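3.2 Handling protocol and scoring
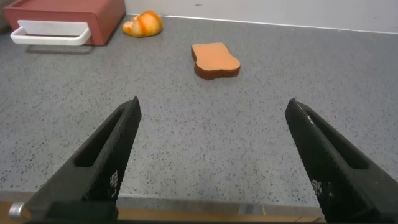
Figure 1. Gripper fingers over the speckled gray countertop.

3.3 Halter acceptance trials

Fifteen yearlings at the Rustadach yard took part. Each had been led at least once before the study but had not been taught to lower the head on request. Trials were run in May, in the animal's own stall, by one of two handlers (L.T. and B.S.). A trial began when the handler stopped at the stall door and ended when the halter was buckled, or after 3 min if it was not.

The handler held the halter open at the height of the horse's chin and waited. If the horse moved its muzzle toward the noseband, the handler gave a scratch on the withers and repeated the step. If the horse stepped away, the halter was lowered and the handler stood still for 10 s. The handler did not follow the horse or take hold of the mane. Food was not used in this phase — two of the yearlings nipped at pockets during the pilot, and we did not want to score that behavior as approach.

Latency to first muzzle contact was the main measure. Head raising, turning away and pawing were scored from video by a third person (V.K.), who did not know which handler had worked with the horse on earlier days. Ear position was dropped from the scoring sheet after the pilot, as the two pilot scorers often disagreed on it.

In total, 470 trials were scored. Trials interrupted by feeding or by the farrier were left out and run again the next day. Latencies were log transformed and fitted with a mixed model, with trial number and handler as fixed effects and horse as a random effect. Trials that reached the time limit were treated as censored in a second model, reported in Section 4.2.

3.4 Transfer to an unfamiliar handler

After its last acceptance trial, each yearling was tested once with a handler it had not met (M.G.), using the same halter and the same time limit.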